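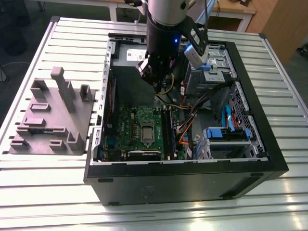 Ticket 2242: Clomo rejects episodes from the PC teardown cell

Plullden Support, Orozco site
Posted Saturday
4 min read
20 comments

Status: resolved, one item left open
Area: recording, wrist camera
Reported by: Orozco night shift

Problem as reported

The cell is recording arm demonstrations on an open desktop tower, case on its side, side panel off. Target for the shift was 80 good episodes of the approach to the power supply. Clomo marked most of them "reject: low match" right after saving. The operators said the motions were fine and the arm reached the supply every time. They restarted Clomo twice and the rejects kept coming.

What "low match" means in this version: Clomo compares the wrist view with the fixed view and the joint log. If it can't line them up, it throws the episode into the reject folder. Nothing is deleted. The files can be checked again later.

Log

9:10 am. Pulled the reject folder from the cell. The joint logs are complete, with no gaps in the time stamps. Fixed camera video plays from start to end. Wrist video plays too, so this isn't the dropped-frames bug from the last release.

9:25 am. Asked the shift to record one episode with the arm parked above the case and no motion. Clomo accepted it. Asked for a second with a slow move down toward the gap between the power supply and the motherboard. Also accepted.

9:40 am. Third test, same end point but coming in from the other side with the wrist tipped. Rejected. Repeated it and got the same result. The speed was the same as in the second test, so the direction of approach is what matters.

10:05 am. Went through the rejected wrist video frame by frame. When the wrist tips, the white side panel comes into view and takes up a large part of the picture. Auto exposure then pulls the whole image down to deal with it. The power supply gets darker over several frames and comes back up when the panel leaves. Clomo's matcher uses the supply as its anchor in this task and loses it during the change.

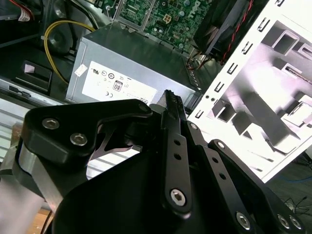 Wrist view with the side panel on the right. Most of the panel's inner face is close to white.

10:20 am. Checked the anchor setting. The task file was copied from the memory module task and the anchor patch had been redrawn by hand on the white label of the power supply. The patch included the small boxed "80" logo and the marks next to it. That's a poor choice for this view. The gripper covers the lower edge of the label at some angles, and a small patch of fine print goes soft as soon as the exposure moves.

10:35 am. Redrew the anchor to cover the full housing of the supply, label included. Ran the tipped approach again. Better, but still a reject on one of the repeats.

10:50 am. Turned off auto exposure on the wrist camera and locked it at a value that keeps the supply readable. The panel goes white in parts. We don't need any detail from the panel for this task, so that's acceptable. Repeated the tipped approach 4 times. All accepted.

11:15 am. Shift wanted to know if they could just take the panel out of the cell. They can, but please don't do it halfway through a set. The panel is in the background of everything already saved, and the people training on this data asked us to keep the background steady inside one set. If you move it, start a new set name.

11:30 am. Re-ran the check on the old rejects with the new anchor. 20 of them passed and were moved back. The rest have the exposure swing baked into the video and a new anchor doesn't help. Left them in the reject folder with the tag "exposure".

Steps for the operators

1. Open the task file in Clomo and load the anchor named psu_full. Do not use psu_label.
2. In camera settings, wrist, set exposure to manual. The saved value is under the Orozco preset.
3. Record one episode from each side before starting a set, and wait for the accept mark on both.
4. If the lights over the bench are changed, set the exposure again and write it in the set notes.
5. Upload to Fillo at the end of the set as usual. The reject folder should stay on the local drive.

Still open

Fillo shows the re-checked episodes with their old reject flag even though Clomo has cleared it. They train fine if picked by name, but the "accepted only" filter skips them. Fillo was told and it is on their list. Until it's fixed, use the set list exported from Clomo when you build a training batch.

Also noticed: the Orozco preset goes back to auto exposure after a full power cycle. Have seen it once and could not repeat it. Check step 2 after any restart. Add a note to this ticket if you see it happen.

Was this helpful? 20 comments | 4 shares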